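Chapter 4
Hearing What the Ground Is Telling You: Reading Rocks Before You Name Them

I failed my first rock quiz. I'd memorized the names of 40 specimens the night before, and when the tray came around I went down the line matching colors to words. Dark one, basalt. Pale one, limestone. My teacher handed the paper back with a single note in the margin: "Did you pick any of them up?" I hadn't!

So we're going to put names off for a while (you'll get plenty of them in Chapter 5, I promise) and spend these pages on the slower business of looking. Color is the first thing everybody grabs and it's the least help of all. A rock's outside has been rained on, stained and baked, and one lump can be blue-grey in one spot and rusty brown in the next. Texture tells you more. Is the surface craggy or smooth? Does it change partway across, and if so, is the change sudden or gradual?
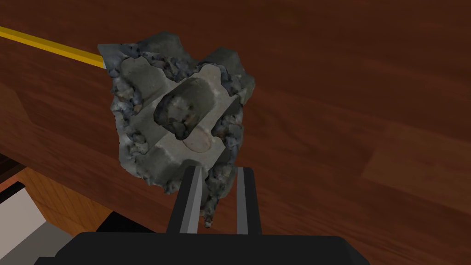
Bok-nam Bang read an early draft of this chapter and wrote back that I was being too hard on color. A rusty stain can point to iron, she said, and a beginner who notices the stain has noticed something real, so why scold them for it? Fair enough. Write the color down, then. Just write it down after the texture, and say whether you mean the weathered skin or a fresh break, and I'll be happy.

The place I learned to do this properly was a road cut outside Trurkura, where I spent an August with a hand lens and a very bad hat. The road crew had sliced straight through a hillside, and you could stand there and see layers stacked up like blankets in a closet — coarse gravel at the bottom, then sand, then a band of mud so fine it felt like soap. Fast water carries big pieces. Slow water drops the little ones. I'd read that sentence in a book 100 times, and it didn't sink in until I had grit from both ends of it under my fingernails.

You don't need a road cut to practice. A table at home is fine, and so is a windowsill, as long as the light comes in from the side.

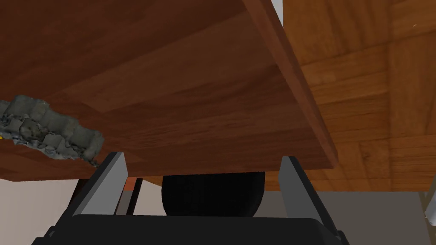
Now, your field notebook. Give every specimen its own page, and put the place at the top before anything else, because a rock without a place is close to useless to a geologist. I still have a lovely striped pebble that came from either Herside or Hanis, and I'll never know which. Under the place, write the grain size, then the feel, then how heavy it seems for its size. Sketch it too, even if you draw like I do.

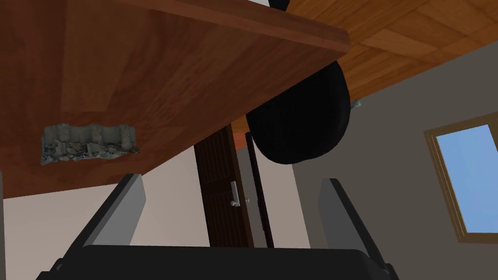
Leave a blank space at the bottom for your guess, and use pencil. At Rivadeneyra I changed my mind 2 times about the same chunk of sandstone before lunch, and I was glad of the eraser. Once you have a few pages filled in, turn to Activity 4.1 and we'll start sorting them by grain.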